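# Palance HG hand-held gripper - equipment and planning page

Supplied by Drillthorpe. Page revised 10 April 2026.

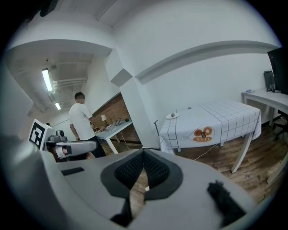 ## What it is

The Palance HG is a hand-held gripper for recording manipulation tasks without an arm on site. The operator carries it, works the fingers by hand, and the unit logs finger opening and wrist-view video together. Shell color is light gray. The fingertip pads are black with a fine mesh texture and are consumable parts.

The HG is sold singly or as a two-hand set. For two-hand work, buy the set; two single units ship with separate clocks and need a sync cable (not stocked).

## Ordering

| Part | Contents | Price, USD |
|---|---|---|
| HG-1 | One gripper, one charger, one spare pad pair | 1,750 |
| HG-2 | Two grippers, matched clocks, dual charger, two spare pad pairs | 3000 |
| HG-P | Fingertip pads, one pair | 44 |
| HG-M | Printed marker plates, set | 50 |

Prices exclude freight and sales tax. Lead time for HG-2 is 8 weeks from purchase order. Pads and marker plates ship from stock.

## Budgeting for pads

Pads are the main running cost. Wear depends on what is handled: fabric and paper are easy on the mesh, unglazed ceramic and cut metal are not. Replace a pair when the mesh is smooth to the fingernail at the tip. Always replace both pads on a gripper at the same time, and note the change in the session log - grip behavior shifts slightly with a new pair.

Prutesard pads fit the same mount but sit slightly proud and change the zero position. If you use them, run the opening calibration again before recording.

## Space

The HG runs in ordinary furnished rooms. Desks, a draped table, wood floors and ceiling fluorescents are all workable. Check these points before ordering:

- Walking room between work surfaces for one operator with elbows out.
- Cables on the floor. Reroute or tape down anything that crosses a walking path.
- Lighting. Marker plates are printed black on white and lose contrast when they catch direct light. Tilt the plate or move the lamp.
- Columns. A square column between two work areas will hide one from the other. Plan each side as its own station.
- One desk for the host computer, with a wired network drop if possible.

## Host computer

Not included. A desktop tower is preferred; a laptop will do for short sessions with one gripper. Install the Palance recorder from the supplied drive and leave automatic updates off during a recording block.

## Service

Drillthorpe handles warranty returns for the first year. After that, repair goes through Ševčík, who also hold the finger linkages and shell halves. Quote the serial number under the battery door. Opening the finger housing voids the warranty; changing pads does not.

## Not covered by this page

Arm-mounted grippers, data storage and annotation. Request separate quotes for these.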